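About Brarna

Brarna teaches robot arms everyday tasks by human demonstration. Founded by Ghizlane Shawky, the company employs 40 people at its Dondine site.

Print this page | E-mail this page
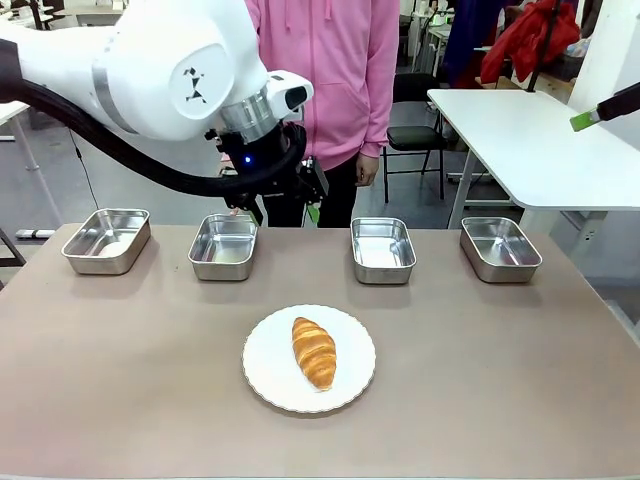
Demonstrations are recorded by trained operators, by hand or by remote control. Food handling is a core program, with stations set up simply: four steel trays, a plate and one croissant.

Comments
Ama Gbeho: Do you offer school visits?
Jinlong Cheng: Great team.

© Brarna | Contact: ext. 3101 | Back to top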